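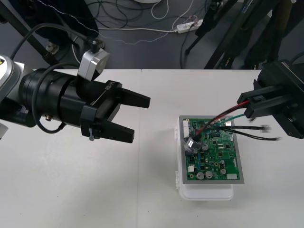 Cumano word list

A plain-text list of household and kitchen words collected from speakers in and near the valley town of Cumano, with an everyday English meaning for each. It was put together by Sena Addo and Covadonga Barroso from notebooks, letters and recorded talk.

What is in it

The main file holds 500 entries, one per line. The fields are separated by tabs, in this order:

headword
other spellings, if any
part of speech
English meaning
village code
source code
remarks

Empty fields are left empty. There is no header line in the main file. The field names are in fields.txt if your software wants them.

Village codes are explained in villages.txt. Plilleck and Upper Plilleck share a code, as older speakers did not separate them. Trornel has its own code even though it gave us few words, most of them to do with bread.

Where the words came from

Most entries come from talks with 21 speakers, all of whom grew up in the area. The rest were taken from the Salazar notebooks, a set of five household account books with shopping lists and recipes in the margins. Words found only in the notebooks have the source code N and should be treated with more care, as the handwriting is poor and we could not check how they were said.

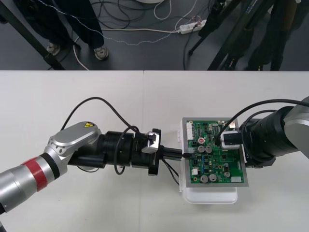

Spelling follows the way each speaker wrote the word when asked. Where a speaker did not write, Covadonga chose the spelling closest to the ones already in the list. Stress is marked with an acute accent only where two words would otherwise look the same.

Known problems

Names for pots and jars overlap a good deal, and the English meanings do not always show the difference in size or use. See the remarks field.

Verbs are thin. We asked mainly about things in the house, so there are few words for work done outdoors.

A handful of entries carry the village code X, meaning the speaker had moved about too much to be placed.

The file is saved as UTF-8. Some spreadsheet programs open it as something else and spoil the accents. Import it as text and set the encoding by hand.

Use and changes

You may copy, print and change the list freely, including for teaching. Please keep the names of the compilers with it. Speakers are not named in any file, and we will not pass on their details.

Corrections are welcome, above all from people who use the words at home. Send the line as it stands, the line as you think it should be, and the village you know it from. Changes are gathered up and added each October, and the old version stays in the archive folder.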